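4.2 Marking and resetting the work area

Most published rules for service robots deal with contact force and speed. They say much less about the floor the robot stands on or the items it is allowed to hold. We found this gap when we moved the Kenduro tasks from a closed cell into an open office room at Gondton, where people walk through during the day. The rules in this section were drafted by Hermine Gisler and revised after the first 100 runs.

Rule 1 covers the floor. Any area with a set purpose in the task is outlined in yellow tape before power is applied to the arms. The outline is drawn on the carpet itself and stays in place between sessions, so that operators on different shifts work to the same lines. Tape that has lifted at a corner is replaced before the next run – pressing it back down is not enough.

Rule 2 covers payment and access cards. A card used with a reader must be a test card with no live account behind it, and it is logged by number when it is handed out and when it comes back. The operator may stop the arm at any point but may not reach in to straighten the card while the fingers are closed (Figure 2).

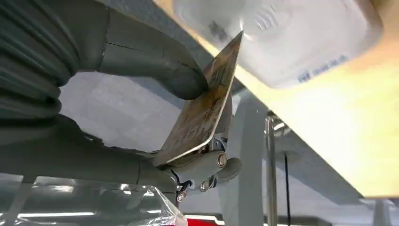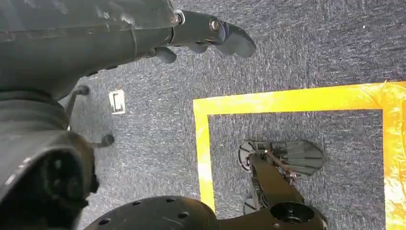 Figure 2. Work covered by Rules 1 and 2. First picture: card held up to the reader. Second picture: taped outline on the carpet, with the gripper at upper left.

Rule 3 concerns parts at floor level. Before each run the operator walks the full outline and records every item inside it. An item may stay only if it is named on the task sheet. We first allowed unlisted items if they were outside the reach of the arm, but the reach was judged differently by different operators and the exception was dropped.

Over 167 logged runs, the most common breach was of Rule 3, nearly always a missing entry on the task sheet. Breaches of Rule 2 were rare and all concerned the return log. Thandeka Msimang has suggested joining the two records into a single form, and the Parard site now uses a draft of it. We do not yet have enough runs from Parard to compare the sites.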